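Visit report: Werkport open day, 22 January 2019

Werkport opened its halls to visitors for one afternoon. Registration was capped at 200 and the list was full when I arrived. Groups of 20 were taken through on a fixed route of 40 minutes each, starting at the loading dock and ending in the materials room on the upper floor.

The ground floor belongs to Flonditz, a contract packer for small goods. Two lines were running, both filling flat pouches. Seal width is checked at the start of each shift and again after every film change. Our guide, Wagner Brandão, said most rejects come from folds caught in the bottom seal, and that the rate has dropped since the film tension was reset in October. He gave no percentage. Noise on the walkway was moderate – ear protection was offered but few took it.

Pisari occupies the middle section and deals in surface coverings. The sample wall holds 103 swatches, sorted by pile height and then by color. Short, dense pile is sold mainly for display counters and sorting tables, where small parts should stay where they are put. Longer pile hides them.
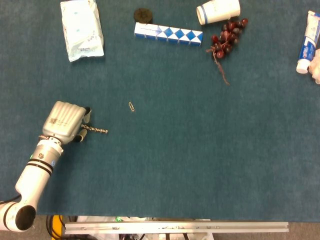 Color matters as much as pile. On a teal covering a silver bead chain is easy to find, and a gold-colored paper clip takes a second look. White plastic packaging shows up at once. Pisari recommends a mid-tone for mixed small goods and a plain dark shade where only light items are handled. Cleaning is by vacuum with a narrow nozzle, followed by a lint roller.

The last stop was Samir, a supplier of storage fittings. Drawer inserts, divider strips and label holders were laid out for handling. The dividers click into a slotted base and can be moved without tools, though the fit on the shorter ones was tight. A price list was available on request – delivery is quoted at two weeks.

Questions were taken in the stairwell, which was a poor place for it. Parking is behind the north gate, and the side entrance closes at four.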